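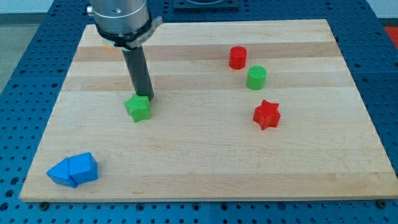
What was the green star for? Madhu said it kept bad luck off the board, and Pitetti said it was a toy.

By Madhu Kandpal
January 10, 2025

Pitetti had sold me the maple board for $122 and sworn the star came with it. The red cylinder too. I asked where the rest of the set was.

"What set?"

"Nobody makes one star."

He looked at the green points, the fine lines running along the sides. "Bainbridge did," he said. "He made one and he stopped."

I had met Bainbridge. He'd never stopped anything, including talking. I pushed the star an inch along the pale wood and waited for my luck to change. The phone rang. It was Storov, wanting his board back by February.

"Which board?" I said.

Pitetti was already putting on his coat.

We use cookies to improve your visit. By continuing to read you accept our cookie policy.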